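Section 11: Laying Out and Sorting Your Phones

Okay, so by now you should have the Jevelberg storage case unpacked, the foam insert pressed in, and the Jastov log sheet printed (or open on a laptop, if you're more organized than me). If the foam still smells a bit like a new shower curtain, leave the lid open overnight and come back to this section later. It's fine to use as soon as the smell is gone.

I wrote this part for people with a pile of old phones that all look pretty much the same. That was me! I had a kitchen drawer, a shoebox, and a bag from a family member who "might want them back," and when I put them together every last one was a black rectangle. The case holds 26 phones, one to a sleeve, and you'll be much happier if you sort them before you put any in.

Before you start

Pick a flat table with room to spread out. Stone, wood, glass, whatever you have. I like a hard surface for this job, and I wipe it down first with a barely damp cloth and then a dry one. Crumbs and grit scratch screens, especially when you slide a phone along and forget there's glass on the underside.

You'll want:
- the roll of Tralberg labels from the side pocket of the case
- a soft dry cloth
- a pencil (not a pen, you will change your mind)
- a SIM tool or a paper clip
- the log sheet

Caution: If a phone has a bulging back, or the screen is lifting away from the body, don't press on it, don't charge it, and don't put it in the case. Keep it away from the others and ask your local waste or recycling center how they want swollen batteries handed in.

11.1 Spreading the phones out

1. Take the phones out of whatever they've been living in and lay them on the table one at a time. Please don't tip the bag out. I did that with my first batch and I still wince.

2. Leave space between them. They don't need to be straight or lined up, you just want to be able to get your fingers under each one without knocking its neighbor.

3. Choose a working spot near the middle of the table. The phone you're dealing with goes there, and the ones still waiting stay toward the back.
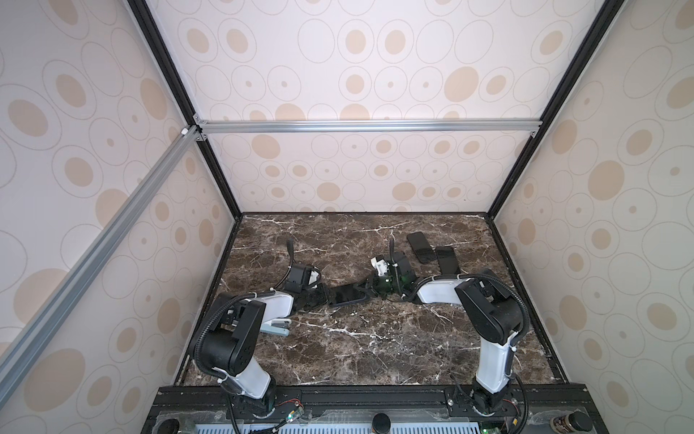 Fig. 11-A. Black phones on a marble tabletop, one in the middle and the others farther back.

4. Start with every phone screen up. Cracks are easier to find when the light slides over the glass, so tilt each one a little and look along it. Dark phones on a dark table can be tricky in the evening, and I usually do this part at 10 in the morning by the window with a cup of coffee (on a different table, thank you).

5. Wipe the screen with the dry cloth. Old fingerprints can look a lot like hairline cracks, and I once logged a perfectly good phone as broken over what was probably jam.

Note: Loose cases and stick-on rings come off now. The sleeves are snug, and a phone in a thick case will stretch the elastic for good.

11.2 Telling them apart

This is the fun bit, or at least I think so. Once you stop seeing "black phone, black phone, black phone" you start noticing little things.

1. Look at the rim. Some are the same color as the glass and some are lighter or have a bit of color to them. Write down what you see in your own words. My log sheet says things like "grayish edge" and "the shiny one" and it works fine.

2. Turn the phone over and look at the back. Matte or glossy? Where's the camera bump, and how big is it? Matte backs pick up scuffs around the corners, which makes them handy for telling twins apart.

3. Check the SIM tray with your tool. If there's a card in it, take it out and tape it to the log sheet next to that phone's line.

4. Put a Tralberg label on the back, well clear of the camera. The labels are numbered up to 109, and you don't have to start at 1. I gave my own phones the low numbers and put the hand-me-downs on the high ones.

5. Copy the label number onto the log sheet before you pick up the next phone. Do it right then! You'll think you can remember two in a row, and maybe you can, but I can't.

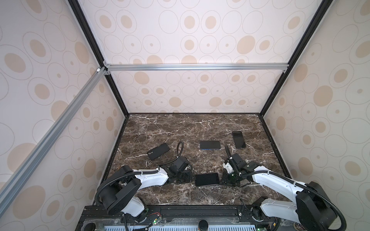

6. When a phone is labeled and logged, leave it face down. That's my whole system for knowing where I am: face up means it still needs doing, face down means it's finished. If the camera bump makes it rock on a hard table, slip a folded tissue under the low end.

Tip: If the doorbell rings halfway through, put the pencil on top of the log sheet, pointing at the line you were on. Pets and small children need to be on the other side of a closed door for this whole section.

11.3 Charging check

You don't have to do this, but I'd say it's worth it if you're planning to keep any of the phones as spares.

1. Plug the Atinga charging strip into a wall outlet and wait for the light to settle.

2. Connect one phone and give it time. A phone that has sat for years can take a good while to show anything on the screen, so go do the dishes.

3. If it wakes up, write "on" in the third column. If it doesn't, try a different cable before you write "dead." Two of mine came back to life with a better cable and I felt terrible for having given up on them.

4. If the strip shows code 623, unplug everything from it, wait a minute, and connect the phones again one by one until you find the one that sets it off. It's usually lint in the charging port. With the phone switched off, a wooden toothpick and a gentle hand will get most of it out. Don't use anything metal.

Caution: Stay nearby while old phones are charging, and disconnect any that get hot to the touch.

11.4 Into the case

1. Let the phones cool down first if you did the charging check.

2. Slide each one into its sleeve with the label facing you. Top edge goes in first.

3. Fill from the back row forward. The case gets front-heavy if you don't, and the lid will fall shut on your knuckles.

4. Fold the log sheet and tuck it in the lid pocket with the taped-in SIM cards on the inside of the fold.

If you have more phones than sleeves, skip ahead to Section 12 for clipping a second case on. I do my whole check again every March, mostly the charging part, and it goes a lot faster once the labels are on.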